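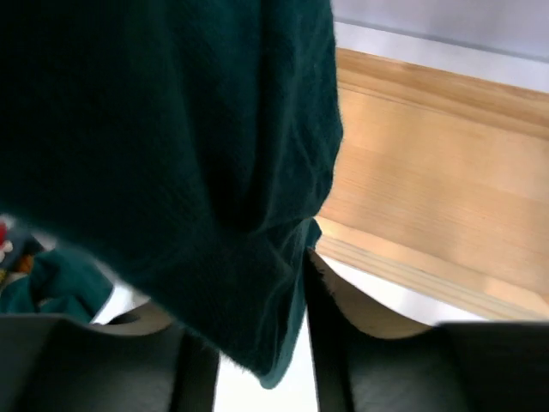 Natalina Dal Bello wrote to me in July that hanging up small laundry is a waste of a life, and that anything smaller than a pillowcase belongs in the dryer. I've thought about it a lot more than she probably meant me to, mostly while standing at my own rack in Nulville with a sock in each hand.

She has a point about the time. Small things are slow! A bedsheet takes two pins and you're done, while a load of socks, washcloths and kitchen rags asks for a pin apiece and a bit of thought about where each one goes. But I like the thought. A fuzzy knit that goes through my dryer comes out a little sadder every time, and I end up scraping the lint screen and looking at what used to be my good green scarf.

So I'm on the side of the clip hanger – the round or oval kind with pins dangling all the way around. It hangs from one hook, it turns, and it takes up about as much room as a lampshade (mine lives over the bathtub, and I've only walked into it twice this week).

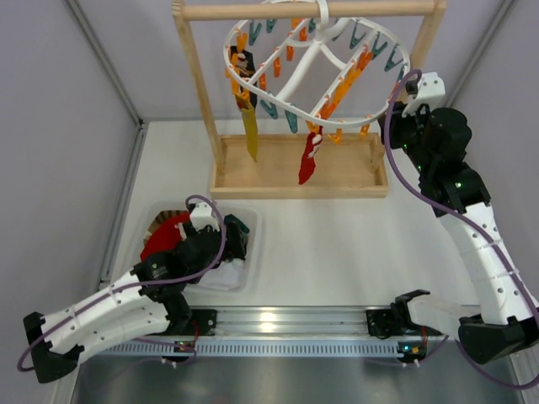 An oval clip hanger on a wooden rack, with orange and teal pins.

My one firm opinion is that you have to load the thing evenly. Put everything on one side and it tips, and then your socks slide together and stay damp in the middle. I go back and forth across the ring, heavy piece here, heavy piece there, like seating relatives at a wedding. Pin the toes, leave the cuffs open at the bottom, and don't double up even when you're short on pins.

Natalina says I'm describing a hobby. Okay, fine, but I paid $91 to get the dryer belt replaced last winter, and the hanger has yet to send me a bill. I still use the dryer for towels, by the way. Crunchy towels are where I give up.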